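Packaging bench, notebook
June 1, 2025

Today I continued with opening of the small packs for the Cliltmont order. The clear plastic is stiff and tearing by hand gives bad edges, so scissors are better. I cut near the card and keep the round disc whole if possible. The gray towel stays on the table so that small parts do not roll. It must be folded again after each batch, I forgot this two times. Opened until now: 147 from 702. Please do not put the yellow scissors in the drawer.

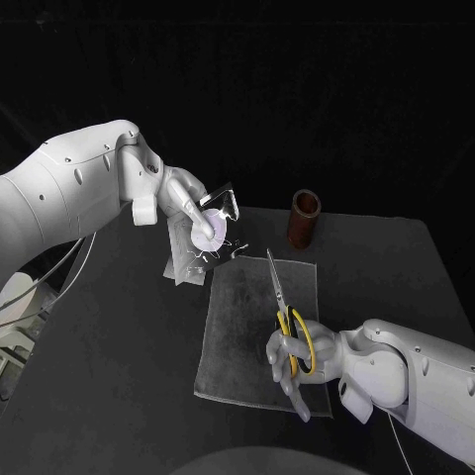
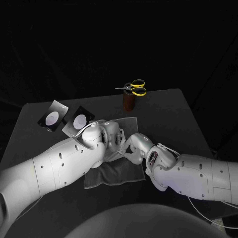
Written by Hosseinzadeh, packaging bench

Tomorrow I will ask Prekevport for thinner plastic.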